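Search the boards Enter keywords Go

Home > Around the House > Furniture, Wood and Finishes
Tags: tables, oiling, stains, second-hand

Blotchy brown table top, strip it or leave it?

fennelandrye wrote:
Hello all, long time reader and only an occasional poster, so please be kind! We've finally cleared out my aunt's dining room over in Voston and the big table has come to us. It's a lovely solid old thing, but the top has gone terribly patchy over the years. Dark blotches, pale bits where the sun came in, and one nasty ring from a Christmas when a certain brother put a casserole straight down on it (he still says it was me). My husband wants to hire a sander and have the whole lot back to bare wood by December. I keep running my hand over it and thinking, well, that's every Sunday lunch I ever had as a child, isn't it? I'm torn. Has anyone stripped one and been sorry? Or left one alone and been sorry about that instead?

oldmortice wrote:
Welcome out of the shadows, fennelandrye! I'd say leave the sander where it is, at least until you know what you've got. Turn the table over, or get underneath with a torch, and look at the ends of the boards. If it's veneer and you go at it with a hired machine you'll be through to the middle before you've had time to swear. I did exactly that to a sideboard when we were first married and it lived under a cloth for years afterwards. If it's solid all the way through you have more choice, but I'd still try a good clean first. Warm water with a drop of washing-up liquid, a cloth wrung nearly dry, and a bit of patience.

Quillback wrote:
Going to disagree with oldmortice, with affection as always. A clean won't shift heat rings and it won't shift blotches that have gone down into the grain. If the family are going to eat off it every day, sand it properly and seal it, and then you can enjoy it without leaping up with a coaster each time somebody lifts a glass. I did ours with 3 coats of the Utier hard oil and the children have done their worst to it ever since.

And I don't hold with the idea that every stain is a memory. Some of them are gravy.

BrittanyMelnyk wrote:
Oh I do love a table thread! I'm on the side of the blotches, I'm afraid, and I'll happily stand there on my own. There's a warmth in a mottled brown top that you can't get out of a tin, and I've tried (ask me about the Bautista walnut stain some time, or better still don't, it came up the colour of a conker and I had to live with it all winter). The streaky, worn look is what I'm always hoping to find when I go poking about in the salerooms, tan in one place and nearly black in another. 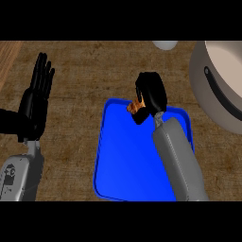
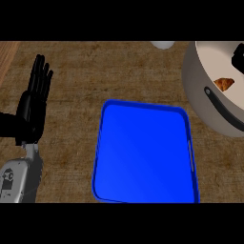
Patchy brown tops, the sort I mean.

Anyway, what I was going to say to fennelandrye is that you needn't decide it all at once. Do the clean that oldmortice suggests, let it dry for a couple of days with the window open, then rub a little wax into one corner, the one that goes by the wall. Live with it for a few weeks. You might find the dark patches settle down and look as though they belong there. If you still hate it after that, the sander will still be in the hire shop and you'll have lost nothing but a bit of polish.

Quillback wrote:
Brittany, I knew you'd be along! I'll grant you it's handsome in a saleroom. I'd still rather not roll pastry on it.

oldmortice wrote:
Who rolls pastry on a dining table? You've a worktop, man.

Quillback wrote:
You've not seen the size of our worktop.

tillyinthefens wrote:
Can I just put in a word about price, as we had the same argument here last year? I rang the restorer at Tedevgate and was quoted 700 pounds to strip and refinish a table for eight, collection included. Very nice chap, and I don't doubt he's worth it, but it was more than we'd paid for the table and the chairs put together. We waxed it instead and bought a long runner for the worst of the middle. My sister thinks it looks scruffy. My sister isn't asked to polish it.

fennelandrye wrote:
You are all wonderful, thank you. I've been underneath with the torch and it's solid, no veneer that I can find, and somebody has pencilled a name on one of the rails that I can't quite make out. So I think I've won a stay of execution until after the New Year. Husband has agreed to the wall corner test, grumbling only slightly. Does it matter what sort of wax? There's half a tin of something in the shed with the label gone.

BrittanyMelnyk wrote:
Please not the shed tin! A plain clear beeswax, and go thinly, thinner than you think. Do let us know if you make out the name.

3,792 views 1,086 shares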